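Plakus opens refill corner for small households

2023-12-28

The food cooperative Plakus has opened a refill corner in its shop on Khoo Street, where customers can buy dry goods and cleaning products by weight and take them home in their own containers. The corner opened in November for members only and is now open to everybody.

Customers can buy rice, lentils, oats, salt, sugar and washing powder. Dish soap is also sold, from a tap near the door. In total there are 11 products at the moment, and the cooperative says it will add coffee beans when it has found a supplier who can deliver in returnable tins.

The procedure is simple. The customer puts the empty jar on the scale, prints a label with its weight, fills the jar and goes to the till. There the weight of the jar is taken off the price. Jars must be clean and must have a lid. Who comes without a jar can borrow one for a small deposit, which is paid back when the jar is returned.

"Many of our customers live alone or with one other person," said Sulastri Pasaribu, who manages the shop. "They told us that a big bag of flour becomes old before they can finish it. Now they can buy three spoons, if they want. We had one man who bought exactly enough oats for his breakfast, and the next day he came again."

The idea came from a survey which the cooperative made among its members in spring. Of the 1,731 members, 482 sent back the form. The most frequent complaint was the size of the packets, and the price came only after it. Some members wrote also that they had too much plastic at home, and that the collection of it in the district is not regular.

The shelves and the dispensers were built by Lokine, a workshop from the same neighbourhood. According to Amirul Govindasamy of Lokine, the most difficult product was the sugar, as it becomes hard when the air is humid. The first dispenser had to be changed after a few days. The new one has a wider opening and is kept away from the window — since then there have been no complaints.
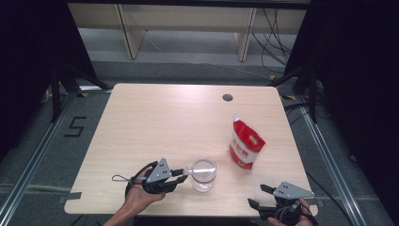
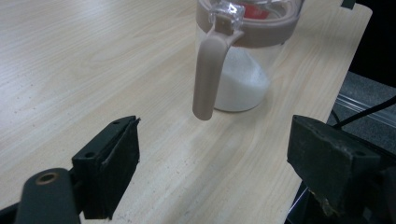
Prices are a little lower than for the same goods in packets, but not for all products. Lentils and rice are cheaper. Washing powder costs the same, and the salt is slightly more expensive than in the supermarket. Ms Pasaribu said that the cooperative does not want to hide this, and the price for 100 grams is written on every shelf so that people can compare.

Not all members are satisfied. Dewanti Jugah, a member for many years, said that the place is too narrow when several people fill their jars at the same time, and that it is difficult to pass with a pram. She would like to have the scale moved to the other side of the till. The cooperative has promised to look at this after the holidays.

The refill corner is open during the normal hours of the shop, but it closes 90 minutes earlier in the evening for cleaning. Members who wish to help with the filling of the shelves can give their name to Anjani Tuhumury at the till.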